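Shop Notes: The Care and Feeding of Station Two

By Etelka Medve
Updated Friday, 4:10 p.m.
14 shares | 6 comments

Station Two came back into service this month after a rest that was supposed to last one afternoon. For readers outside the Trava building, Station Two is the table where we record hand-held gripper work on soft goods, and soft goods have been wearing it out with remarkable patience. A rigid part bumps a finger block and leaves. Ribbon gets into the linkage and makes itself at home.

The trouble began with the left gripper. Przemysław Jasińska noticed that its jaw width was drifting in the logs. Fully closed, the thing claimed to be slightly open, like a store with the lights left on. He pulled 2,717 recordings made since the last calibration and found 2,535 of them inside tolerance. The others all came from the same unit and nearly all from the ribbon tasks.

We blamed the encoder first, as one does. Yuxi Xiong swapped it for a new one out of the Olora drawer, recalibrated, and got a lovely straight line that lasted until lunch. Then she did what we should have done on day one and took the linkage apart. Wound around one of the pivots, down where you can't see it with the arms assembled, was a neat collar of black thread. It had been building up a fiber at a time and holding the jaws apart by less than the thickness of a business card.

So we have a new routine, and it has been taped to the wall, where it will be ignored until I start signing people's names to it.

Before each session, open and close both grippers by hand, all the way, with nothing in them. Feel for drag. Look at the eyelets on the link arms with a flashlight. Thread hides behind them, and tweezers get it out. Please use the tweezers from the repair kit and leave the good ones at the solder bench alone. Vlasta Šťastný knows which are which and she will come looking.

Wipe the finger blocks with a dry cloth. No alcohol on the pads, which go shiny and then drop everything you hand them.

Check the cables last. Each one should hang with enough slack to reach the far edge of the table without tugging your wrist. If it tugs, the operator starts compensating, and then we've recorded 36 minutes of someone politely fighting a cord.

After a ribbon or thread session, do the whole thing over again. Yes, even if you are going straight home.

The acceptance run uses the white wire spinner rack and a length of black satin ribbon, a pairing chosen by Mali Gough on the theory that anything able to cope with both can cope with Vondráček's returns bin. The rack has plenty of arms to snag on and the ribbon sheds. We score it on the log alone: jaw width at full close, before and after, and the two numbers have to agree.

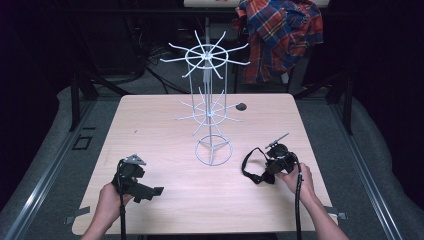
The rack on the table with both grippers in hand, and the ribbon at the jaws.

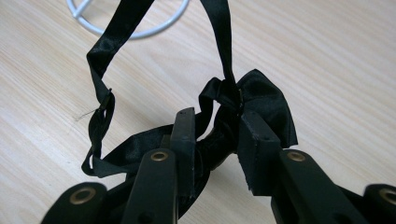

What's Still on the Bench

The right gripper gets the same teardown next, on the grounds that it has lived the same life. Yuxi also wants a small printed guard over the pivots. Her first version kept thread out beautifully and stopped the jaws from opening, so there will be a second version.

Spare link arms are on order from Uvel under job 109. If a box turns up at the front desk, please don't open it to see what's inside. It's link arms.

Recent items
Why the Label Printer Has Its Own Outlet Now
Gripper Pads: A Short History of Regret
Parking Lot Repaving Moved to July
Lost and Found, Mostly Gloves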